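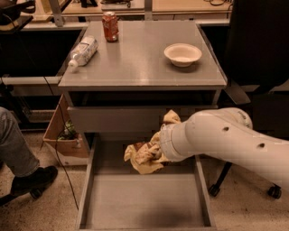
A reply from Leller under yesterday's post asks whether we really need a written rule for every little thing an arm does near a drawer, and whether common sense wouldn't cover it. Fair question, and it deserves more than one post, so put the kettle on.

**1/** My common sense and yours are different, that's the trouble. When we started at Sorness we had one page of house rules and everyone read it their own way. The page is now 18 rules long and I'm fond of nearly all of them.

**2/** Rule one for drawer work: decide before you start whether the drawer begins open or shut, and write it down. I can't tell you how many evenings I've lost to notes that just say "drawer task" (mine included, I'm sorry to say).

**3/** Rule two: an open drawer is part of the arm's space. It sticks out at shin height and you forget it's there. If you're sitting in, keep your feet on your own side, and don't lean across to straighten something while the arm is live. Ask for a stop first. Asking is never rude!
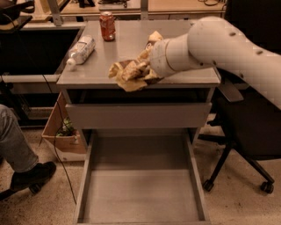 *Cloth on the desktop, drawer open, arm at work.*

**4/** Cloth gets a section all to itself. A bowl is the same bowl every time, but a towel has a new shape whenever you let go of it. So our rule says the person running the session calls "held" or "not held" out loud, and "sort of" counts as not held. We borrowed that from the people at Kirar and it has saved so many arguments.

**5/** Bottles and cans: caps on, always, and if you're using full ones then say so in the log. A full bottle and an empty one are two different jobs for a gripper, lovely as it would be to pretend otherwise.

**6/** Cables. Walk the floor before each session and look where they run. I know, I know, I say this every time - and I'll go on saying it.

**7/** We've logged 458 runs under the current rules and I'd like to reach 1000 before we rewrite anything. Jansen are keeping to the same page on their side, so by July we should be able to put our notes next to theirs and see which rules people quietly skip.

**8/** So yes, Leller, I'd still write it all down, even the bits that feel silly. If you've got a house rule of your own for cloth or drawers, do pop it underneath - I read every one, though I'm slow to answer.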